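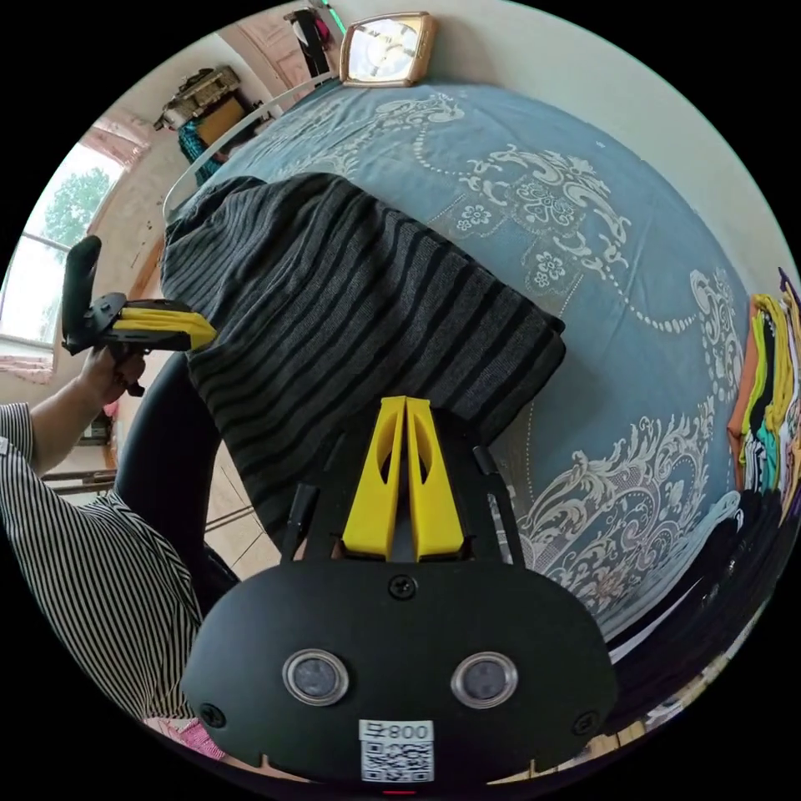

A folded knit sweater on the bed, with the yellow-fingered grippers at work.

Afroza Mollah folded clothes for Prulten's laundry service for 16 years, and she still folds, only now with a gripper in her hand. "My thumbs had to learn it all over again," she says, laughing – she laughs a lot, and she poured me tea twice before we got to the robots.

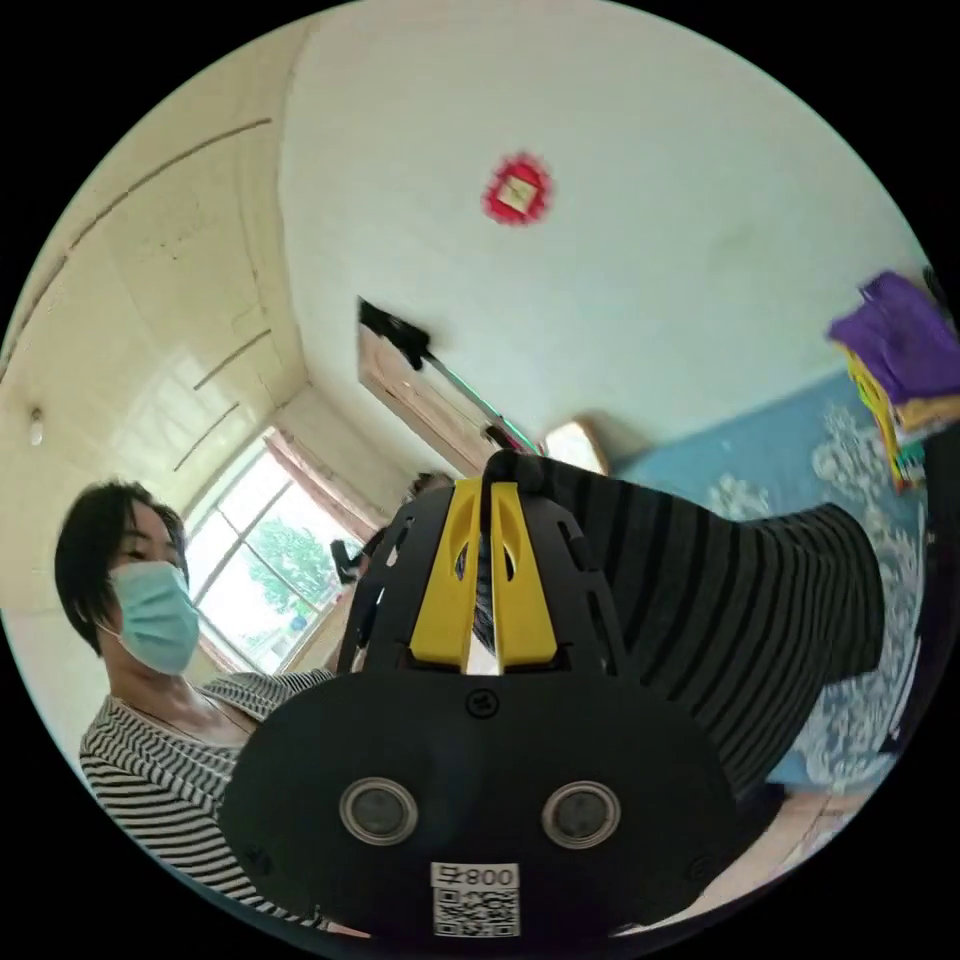

What the folders are worried about

"People ask if we're teaching the machine to take our jobs, and I ask it too," she says. Her shift lead, Asanka Sarkar, has promised retraining to everyone at the Beltcombe site.
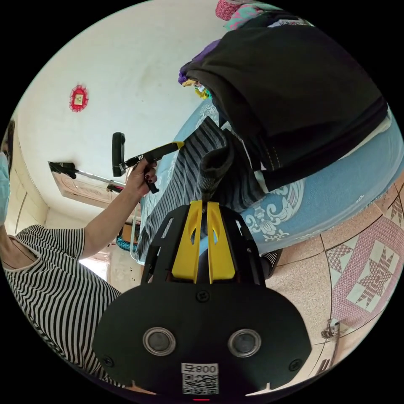

She'd like that in writing, and she'd like the slower pace to stay, too. "A sock used to take me a second," she says. "Now I have to think about it."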